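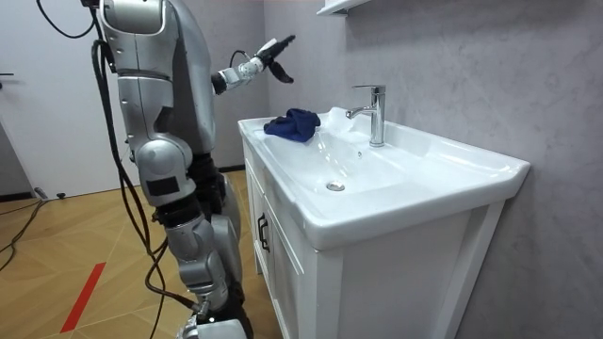 Nabila El Idrissi wrote in to say that her hand faults every time it lets go of a cloth at the sink, and that restarting clears it for one or two tries and then it comes back. She had already swapped the hand controller. Two other readers have the same complaint, so the full procedure is written up on this page.

The fault shows in the log as FINGER OVERCURRENT, usually on the index or middle finger, at the moment the fingers open. The arm freezes where it is and the legs stay in balance mode. In most cases the motor is fine. A fold of cloth has worked its way into the gap behind the fingertip, and the finger is pulling against it.

Before you start

Stop the task from the operator station. Do not walk up to the robot while it is still holding a fault, even if the arm looks dead. A frozen arm can move when the fault times out, which on the Tovau controller takes 120 seconds.

Take the weight of the robot on the hoist or seat it before you cut power to the legs. A standing robot with its legs off will fall, and in a bathroom it will fall on the sink.

Keep everyone else outside the floor tape. Dry your hands and wipe up any water where you will be standing.

Clearing the hand

1. Press the emergency stop and wait for the hand light to go out.

2. Look at the fingers from the palm side with a flashlight. You are looking for threads or a pinched fold at the second joint.

3. If cloth is caught, close the finger slightly by hand to release the tension, then slide the cloth out sideways. Do not pull it straight toward you. That is how the tendon covers get torn.

4. Pick out loose threads with plastic tweezers. Metal ones scratch the fingertip sensor.

5. Move each finger through its full travel by hand. It should feel the same all the way. If one finger has a tight spot, stop and go to the section on tendons.

6. Check the cables at the shoulder and along the back. With the arm reaching forward over a basin, a cable with too little slack will tug on the wrist connector, and the log entry looks almost the same. You want enough slack for the arm to reach full extension with nothing going tight.

7. Release the emergency stop, power up and run the open and close test 5 times with nothing in the hand.

If the test passes, repeat it with a dry cloth, then with a damp one.

Changing the release setting

The Andex hand ships with the release speed set to 1,000. That is fine for cups and bottles but too fast for fabric. Set it to 400 and save it to the cloth profile only. Ashraf Hajji runs his at 350 and reports no faults since February, though each release takes longer.

Add a short wrist roll before the fingers open. It lets the fold drop away from the joints.

Tendons

A tight spot that remains after cleaning means a tendon has jumped its guide. Remove the 4 screws on the back of the hand, lift the cover and look for the one sitting off its roller. Reseat it with a plastic pick. If it is frayed, replace it. Do not trim it and put it back.

When to stop using the hand

Take it out of service if the same finger faults again on the empty test, if the hand stays warm after ten minutes with power off, or if any water has gotten under the cover. Tag it and note the finger and the joint in the log before it goes to the bench.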